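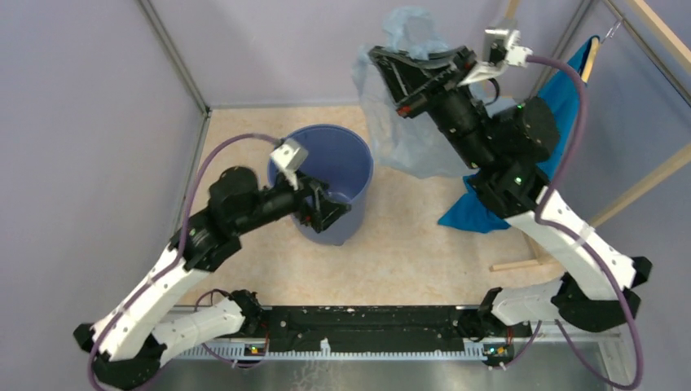

How a Plastic Bag Is Made

A plastic bag is a thin tube of film that has been sealed at one end and cut at the other. The film is usually polyethylene. Polyethylene is a polymer, a material made of very long molecules. Each molecule is a chain of carbon atoms with hydrogen atoms attached along its sides.

Step 1: Pellets

Polyethylene arrives at the bag factory as small pellets, close in size to grains of rice. The pellets are a milky colour. If the bag is going to be blue or green, coloured pellets called masterbatch are mixed in. A small dose of masterbatch gives a pale, see-through tint. A larger dose blocks the light.

Step 2: Melting

The pellets fall through a funnel, called a hopper, into a heated metal barrel. Inside the barrel is a long turning screw. The screw pushes the pellets forward, squeezes them and rubs them together. The rubbing makes heat as well, so the heaters do only part of the work. Low-density polyethylene is often processed at temperatures near 175 °C. By the end of the barrel it is a thick, sticky liquid. This machine is called an extruder.

Step 3: Blowing the bubble

The melted plastic is forced out through a ring-shaped gap called a die. It comes out as a soft tube, and air is blown up the middle. The tube swells into a tall bubble, which in some factories is higher than a house. Cool air blows over the outside and the plastic becomes solid. The place where it changes from clear liquid to slightly cloudy solid is called the frost line.

The bubble is stretched in two directions. Air pressure stretches it sideways and rollers at the top stretch it upward. Stretching lines up some of the long molecules, and this changes how strong the film is in each direction.

Step 4: Flattening, sealing and cutting

The rollers press the bubble flat and the film is wound onto a large reel. A second machine unrolls it. A hot bar presses across the film and melts the two layers together, making the bottom of the bag. A blade cuts the top or makes a row of tiny holes, called perforations, so that bags on a roll can be torn apart.

How thick is the film?

Film thickness is measured in micrometres. There are 1,000 micrometres in one millimetre. If a film is 5 micrometres thick, a stack of 200 sheets is one millimetre high. Most bin liners are thicker than that.

Try it: which way does it stretch?

Ask an adult before you start.

Cut two strips of the same size from a clean, unused bin liner. Cut one along the length of the bag and the other across it. Hold each strip at both ends and pull slowly. Write down which strip stretches further before it tears. Put the scraps in the garbage when you have finished, and keep them away from younger children and pets.

Words to know

Die: the shaped opening that melted plastic is pushed through.
Extruder: a machine that melts plastic and pushes it out in a steady stream.
Masterbatch: pellets with a lot of colour in them.
Polymer: a material made of long chain molecules.

Written by Halima Khaemba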